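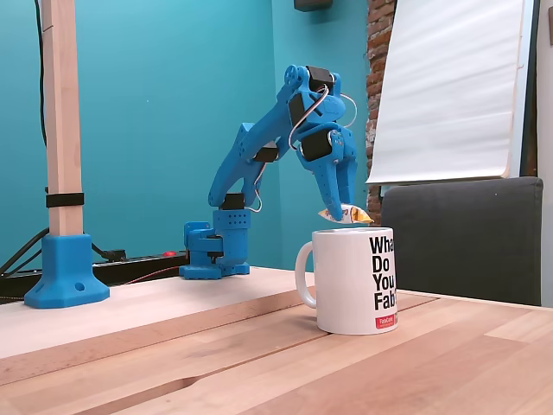 To: Nakirwood Residents List
Subject: Re: Shared kitchen, second floor

Dear members,

The Residents' Office has reviewed the message below, received Monday, and replies as follows.

Jhonatan Cárdenas wrote:
> The notice by the lift says the kitchen now closes at 8. Does this
> apply to the Rengifo wing as well? Several of us work late and
> would like to know before the new rota begins.

The closing hour applies to both wings. Residents who work evening shifts may request a late key from the Ustulmont Street desk - the deposit is 5 dollars and is returned with the key. Each apartment may hold no more than two late keys at one time.

Members are also reminded that mugs and plates left in the sink overnight will be moved to the shelf by the door. Food wrappers belong in the covered bin.

Requests for the January rota should reach this office by noon on Monday.

Residents' Office
Nakirwood House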